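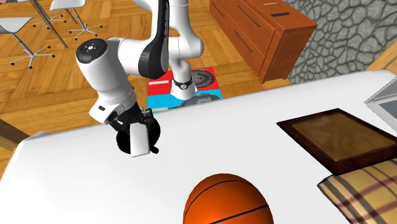 I've now read the new Griltel foreword to Dredemano twice, once on the train and once at the kitchen table with a pencil, and I'm still cross about it, so apologies in advance for the length of this. My main gripe is that it tells you what to think of the book before you've met a single character. A novel of 906 pages can surely be trusted to make its own case! The writer of the foreword obviously knows the politics of the period far better than I do, and there were parts I learned from, especially the bit about how the paper ration was used to squeeze the small magazines. But the prose, oh dear. It reminds me of the white robot arm at the top here, all smooth rounded links and cylindrical joints, each one leading very nicely to the next one, and if there's a living person in there it's about as big as that tiny blue light. Then you turn the page and the old ferryman starts complaining about his teeth and suddenly you're reading a writer again.

Anyway, I wanted to pick up on this from Monday's digest:

> I don't see how you can hand a reader this book cold. When it came out
> everybody in Stillau knew who the Inspector of Wells was supposed to
> be. They knew which bridge, which newspaper, which strike. A reader
> today gets none of that. Without a foreword it's a long funny novel
> about plumbing. I'd rather have a slightly preachy introduction than
> have the whole political side of it go missing, and I'm a bit tired of
> people on this list saying "let the book speak for itself" as if books
> ever did. The writers of that generation paid for what they put on the
> page. The least we can do is explain what it was.
>
> Also, does anyone know if the Ryu translation is still in print? My
> library copy is falling to bits.

OK. So first of all, I laughed at "a long funny novel about plumbing," and second, I think that's a pretty good description of why it got past the censor in the first place. The plumbing was the way in. If the man with the blue pencil could read it as a farce about wells and pipes and still feel uneasy, and not be able to say which page had done it to him, then the book was working. I read it as a farce myself the first time. I was nineteen and knew nothing, and by the chapter where they count the buckets I had a knot in my stomach, and I had no idea there had ever been a strike.

I went and looked things up afterward, because I wanted to. That's the part I'd hate to take away from somebody. You get one chance at reading Dredemano without knowing who the Inspector is, and the new edition uses it up on page one.

Where I do agree with you (and I agree more than I did last week, you've been getting at me) is that "let it speak for itself" can be a lazy thing to say. It's easy for me to say it now, with the internet and a shelf of other people's books. And you're right that there was a price. People lost teaching jobs over less than chapter 3. I don't want an edition that treats all that as gossip, or leaves it out so the book can be sold as "timeless," which is the word on the back of the paperback and which makes me grind my teeth a little more every time I see it. It's got a date all over it. It's got the price of lamp oil in it!

So what I'd want is an afterword. Same facts, same 2000 words even, moved to the back, where the people who need it will find it and the people who haven't read the ending won't have it spoiled. The Griltel foreword gives away the flood, by the way. In the second paragraph. I know some of you don't care about spoilers in a book this old, and we had that fight over the winter and I don't want to start it again, but the flood!
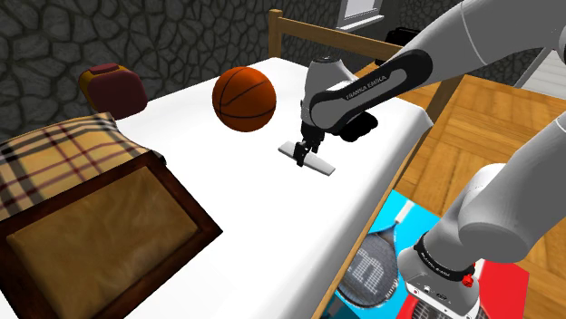 The other thing an afterword would do is let the person writing it argue a bit. Forewords always seem to have their good shoes on. They have to sell you the thing, so they can't say that the middle section sags, or that the women in the Stillau chapters are mostly there to carry soup, or that the author's politics went somewhere pretty strange in the later essays. All of that belongs in a grown-up conversation about a political novel. I'd love to read somebody who admires it and is annoyed by it, which is how I feel about nearly every book I've kept.

And notes. Could we please have notes? I'd take 4 pages of plain notes at the back over any amount of introduction. Who owned the newspaper, what a "river permit" was, why it's an insult when the baker gets called a subscriber. I spent years thinking that last one was a mistranslation.

Which brings me to the Ryu translation. As far as I know it's out of print, but used copies do turn up, and I'd check whether you're getting the first or the second version because they're different books in places. The first has the short chapters run together and drops the song about the mayor completely. The second puts the song back, and it rhymes, more or less. I'm fond of the first one because it's what I read at nineteen, but I wouldn't call it the better one. The Griltel version is more accurate than either, I think, going by the few pages I can compare, and it's got a good ear for people shouting at one another across water, so please don't take any of this as me telling you to skip it. Buy it and start with chapter one. Go back to the front when you're done.

One question for whoever has the original to hand. In the bucket chapter, the Inspector says the number and then the clerk repeats it, and in Ryu the clerk says it "quietly," and in the new one he says it "again." That's a big difference for one little word. Is he scared, or is he just doing his job? I've always read the whole book as turning on that, and now I'm wondering if I built my entire opinion on somebody's adverb. If the original has neither, I'd like to know that too, and I'll try to be brave about it.

I'm away from email until Monday, so if I don't answer right off I'm not sulking. Are we still doing the essays next? I've got the library's copy and they want it back.

Previous message | Next message | Thread | Archive | Subscribe

3 replies
4 shares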